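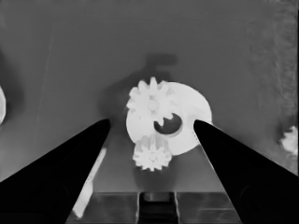

A large disc and two smaller gears, rendered in gray.

I have a stand mixer that is older than my marriage, and last August it quit on me in the middle of a batch of pizza dough. Awful grinding noise, bowl full of half-mixed flour, 8 people due at the house by six. I kneaded the rest by hand (my wrists have not forgiven me) and the next morning I took the thing apart on the kitchen table.

The trouble was one little gear with its teeth chewed down to nubs. One gear! The motor was fine. The bowl, the hook, the switch, all of it was fine. So I went looking for a new gear, and that's where I got mad enough to write this.

The company that made my mixer, Stenero, doesn't sell the gear. They sell the whole gearbox, and it costs more than half of what a new mixer does. The person on the phone was very nice and offered me a coupon for the new model. I didn't want the new model. I wanted a part the size of a cookie.

I think anybody who sells a machine to the public should have to sell the small parts too, for a good long while, at a price that has something to do with what they cost to make. I'd put the drawings online as well once the company gets tired of stocking them. Let the rest of us figure it out from there.

People tell me this would make everything more expensive, and maybe it would, a little. I'd pay it. I already pay it, every time I buy a whole new blender for the sake of one cracked ring. My father-in-law's old Zirnon fan came with a paper sheet in the box that listed every screw by number, and you could mail away for any of them. That fan was not a luxury item. It was what they had at the hardware store.

The other thing I hear is that most folks wouldn't bother fixing stuff anyway. Sure, lots wouldn't. Lots of people don't use the library either, and we still keep it open. And you don't have to do the work yourself – the repair shop on my side of town, Suksawat, has a shelf of dead appliances all waiting on some part you can't order. They'd love to fix them. They'd love to get paid for it, too.

I did get my gear in the end. It took 3 weeks and came out of a junked mixer I found in the classifieds for 60 dollars, and I kept the rest of it in the garage for next time. My husband would like the shelf back. He can have it when Stenero starts selling gears.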